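Student Projects – Design and Making – Year Two
Search this site Search

Putting Together a Small Stand: Our Project Report
by Ida Fuchs and Thaddeus Thibodeaux

When our instructor, Kathleen Dolan, asked us to pick an everyday object and rewrite its assembly instructions, we went back and forth for longer than I'd like to admit. Thaddeus wanted a bookcase and I wanted a lamp, and in the end we settled on a little flat-packed stand, mostly for the price! The leaflet that came with ours had 481 words on it, and by our second read-through in July we had both lost our place more than once.

Our goal was to get the whole thing down to 300 words without leaving a beginner stranded. We read each draft aloud while the other person worked, and we marked every spot where the worker stopped to ask something. The first draft had 29 of those marks, so we had plenty to talk about over lunch.
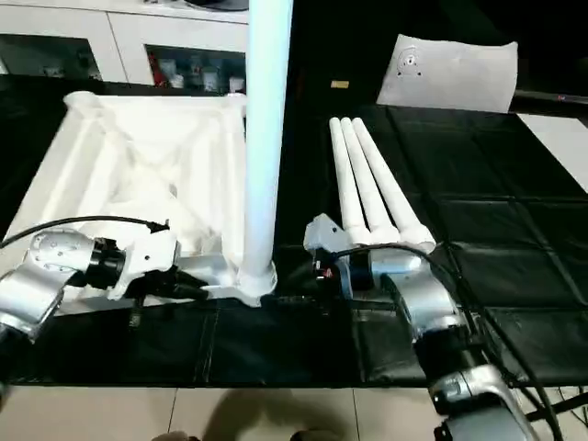
Laying out the parts turned out to matter far more than either of us expected, and the old leaflet gave it one short line. We now begin with a padded surface, so the plastic doesn't get scratched, and we ask the reader to group like with like before joining anything. The three white rods lying side by side, with their thicker ends toward the front, are what we mean by that – one glance tells you which way they taper. We also tell people to start with a single upright at a corner of the frame.

Reginald Whitfield read our final draft and thought "collar" needed explaining, so we changed it to "the wide ring at the bottom of the pole," and I like that much better. Myrtle Greenberg asked for larger type, and we still have to try that before we hand in the printed sheet.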